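Visit to the Vemon housewares open day

The bus from the station dropped us at the gate a little before ten. There were 16 of us, mostly people who run small kitchen shops, plus two who teach at a cooking school and wanted to see where their mixing bowls come from. We signed in, handed over our bags, and were given a paper map and a pair of earplugs each.

Vemon has been making plastic kitchen goods on this site for 30 years. Samina Sial, who looks after product for the bowls and storage lines, took our group. She talked fast and walked faster, and two of us fell behind at the first corner and had to be fetched.

The molding hall comes first on the route. It is long, warm and loud, so most of the talking was done outside the door. The bowls are injection molded, with the plastic going in as pellets and the color added as a concentrate. Changing from one color to the next means running the machine until the old shade has cleared, and they work from light to dark through the week to waste less. The in-between bowls are ground up and go back in for parts where the color does not matter. Someone asked if they ever sell the mixed ones. They tried it once in the staff shop and they sold out before lunch, but the staff shop is small.

The last run before our visit came to 3,868 bowls, which was written on a whiteboard by the door with the start time and the initials of the shift lead. I asked if that was a good number. Samina said it was a normal one.

After the hall we went upstairs to the product rooms, where it was quiet enough to take the earplugs out. The current ranges are Fluten, which is the see-through tableware, and Cenden, which is the heavier storage line with lids. I came mainly for Fluten. We have stocked it for three years and the green outsells everything else in the spring.

Bowls are looked at one at a time up here, on plain white tabletops. White is used for all the color work, and I can see the sense in it. On our shop shelves, which are dark oak, the green ones look much duller, and I have been blaming the lights.

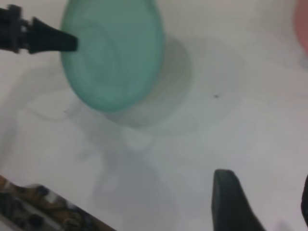 Mint-green bowl on a white tabletop, product rooms, upper floor.

The green is less even than I had thought from selling it. Looking down into the bowl, there are lighter and darker bands that follow the curve of the wall, and the rim goes from a pale seafoam on one side to more of a teal on the other. I asked whether that was the pigment. Samina said the color is the same all the way through and what changes is the thickness of the wall and where the light is coming from. The frosted look is in the mold itself, which has a fine texture cut into it. A polished mold would give a clear, shiny bowl, and they made one for a while, but it showed every scratch from a fork.

She also passed round three samples of the oval shape with different rims. The first had a sharp edge and was unpleasant to hold. The second was rolled over and trapped water when it was washed upside down. The third is the plain rounded one they sell now. It took 12 versions to get there, we were told, and the other nine are in a cupboard somewhere.

Questions from the group were mostly about dishwashers. The answer for Fluten is top rack only. The cooking school people wanted a larger size with a pouring lip, and she wrote that down. I asked about stacking, as the oval bowls tend to stick together when we unpack them, and was told to twist before pulling. I have tried this since and it works on most of them.

Lunch was in the canteen: lentil soup, bread, a rice salad and apple cake. The soup came in Cenden tubs, which hold the heat well but are too tall to eat from comfortably.

In the afternoon we had a choice between the warehouse and a talk by Qureshi, the firm that cuts the molds. I went to the talk. It was more technical than I needed, with a long part on cooling channels, but there was half of an old mold on the table and we could put our hands in it. It was much heavier than I expected. A mold for one bowl takes two people and a hoist to move. The ones who chose the warehouse said it was cold and very tidy.

We finished at half past three with coffee and the order forms. I put in for the green and the smoke gray and left out the yellow, which did not sell for us last year. Delivery is promised for March.

If you are thinking of going, wear flat closed shoes, as they will not let you into the hall otherwise. Parking is limited and the bus is easier. The factory shop takes cards and has seconds in a bin by the till. I bought two odd lids that fit tubs I already had at home.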